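Equipment request: second two-arm cell, July budget

Teresa Brandão
The department has funds for one purchase. Please state your preference between the Edari cell and an upgrade of the present one.

nbastos
I support the Edari. The quoted lead time is nine weeks.

R. Seixas
I must disagree. The present cell is in use for only 240 hours a year - a second cannot be justified on that record.

nbastos
The log omits setup time, as Mr. Seixas is aware.

C. Bashir
Has Kotian quoted for spare grippers?

Belmiro Pacheco
Kotian has quoted for two, and I would place that order first. Spare parts should be budgeted apart from the arms, together with a sum for task materials. The plug work alone calls for a power strip, adapters in several colors and a coiled cable on the table, and these items are at present charged to general supplies.

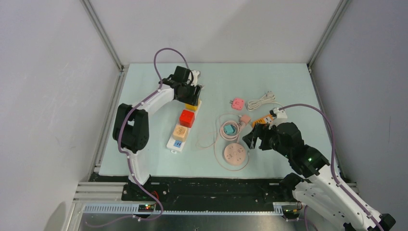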